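From: Mererid Price
To: clorkiston-household list
Date: June 2, 2023
Subject: Re: grey drawers, keep or paint?

Sorry for slow answer, been in boxes all week. Will try to do all your points Vaughan, quoting below so people don't have to dig.

Vaughan Tamihana wrote:

> Hi all,
> Still sorting what goes in the small kitchen before we hand over the
> keys at Clorkiston. Three things.
> 1) the grey cabinet with the three drawers. Does anyone want it
> painted? I have most of a can of the Winent white left.
> 2) what are the drawers for?? Every time I open one it's something
> different. Last time it was string and a bike pump.
> 3) can we agree the top is NOT the place for shopping. I put a cup
> down there and lost it.
> Vaughan

1) Leave it grey please. I like it, and the Winent is a cold white, looks awful next to the tiles. The front edge of the top is a bit worn but you only notice if you go looking. If somebody really wants to do something, a light sand and a coat of wax on that edge, one evening. Jafarzadeh quoted me 63 dollars to redo the whole top, no thanks.

2) Drawers. My suggestion, shout if you hate it:

top – dish towels, sponges still in the wrapper, trash bags
middle – foil, baking paper, lids that have a matching box (ONLY those)
bottom – tools, string, batteries, the pump if it must

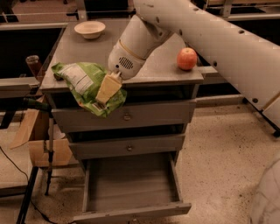

The small round knobs work loose, by the way. Screwdriver from the inside, quarter turn, don't force it. I did mine in 5 minutes with the drawer out on the floor. And push the drawers all the way shut when you're done, I have a bruise on my hip that says people don't.

3) Agree on the top. Fruit and the cream bowl can stay. Fruit IN the bowl would be nice, otherwise why have a bowl. Bags get emptied and go in the trash or in the bag drawer, not draped over the front where they catch when you pull the top drawer. Sponges go by the sink. I wiped it down last night with dish soap and warm water and it came up fine, so no sprays pls, the last one left a sticky patch that took me ages.

Also, liner. I bought a roll of the Leltus drawer liner, the plain one, 6 yards. Plenty for all three drawers and probaly the shelf over the stove as well. It's in the hall on top of the blue box. Cut it a little short or it rucks up at the back and the drawer won't close. If you've got a sharp knife bring it, mine are packed somewhere I can't get at.

Still missing – lid for the big pot, the good can opener, Vaughan's cup. If the cup's in one of the boxes marked kitchen 2 I will find it when I unpack, not before.

Somebody needs to take the old shelf brackets too, otherwise they go to the dump with the rest of teh metal. Let me know by tomorrow night, I've got the car until then.

Mererid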